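Delivery of Short-Course Training in Ear Acupressure for Community Support Workers: A Placement Report

Kylie Ashby and Corey Rakena
Supervisor: Carleen Tautahi

1. Background

Ear acupressure uses small seeds or beads held on the outer ear with adhesive tape. No needle is used, so in many areas it can be taught to workers without a clinical license. The Tendale center has offered a short course in the method for several years, but its content has never been compared with what trainees do once they return to their workplaces. Our placement ran from February and covered one full course cycle.

The report deals with course delivery only. We did not assess whether ear acupressure relieves any symptom, and nothing below should be read as evidence on that point.

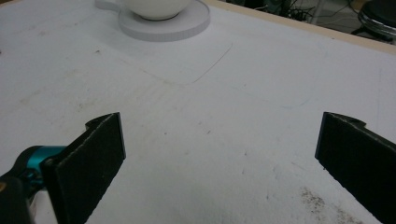 Figure 1. White tabletop.

2. Method

The course was attended by 24 trainees from two employers, Donnelly and Istach. All of them completed a form at the start and at the end. The form covered point location, skin checks, hygiene, consent and record keeping. Tayla Cosgrove, the course tutor, marked the practical test against the center's existing checklist. We sat in on the practical sessions and took written notes, but did not teach or mark.

Follow-up was by phone interview. Trainees were asked how often they used the method, which points they used, and what had stopped them using it. Interviews were kept short and were not recorded. Notes were typed up the same day and checked by the second author.
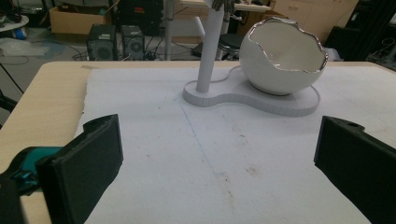
Department of Complementary Health Studies, Karkby College

3. Results

Point location was the weakest area at the start and improved the most. Consent changed little, as most trainees already worked under a written consent policy. Record keeping was uneven – trainees from Istach used their employer's own form, which has no field for the ear treated or for the date the seeds should come off.

The handbook runs to 55 pages. Several trainees said they had not opened it after the course and relied on the one-page ear chart.

The most common barrier at follow-up was supply. Seeds were ordered centrally at both employers, and requests under a set value were held over to the next order.
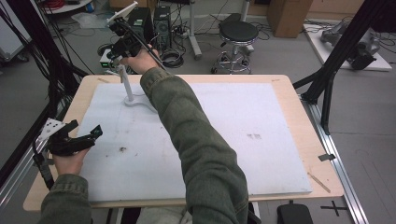 Page last changed: February, 3:10 p.m.

4. Discussion

The practical sessions did most of the work. Trainees who missed part of a session scored lower on point location, although the group is too small for a firm statement. The checklist does not separate finding a point from applying the seed correctly, and a trainee can pass with one of these still weak. We suggest splitting the item.

Kylie Tuhiwai, who coordinates training at Donnelly, asked for a refresher session. We support this, with the skin check section taught first.

5. Limits

Both forms were self-reported apart from the practical test. The interviews reached people still in post, so those who had left are missing. The checklist has not been tested for agreement between markers.

Appendix A contains the start and end forms. Appendix B contains the checklist with our proposed wording.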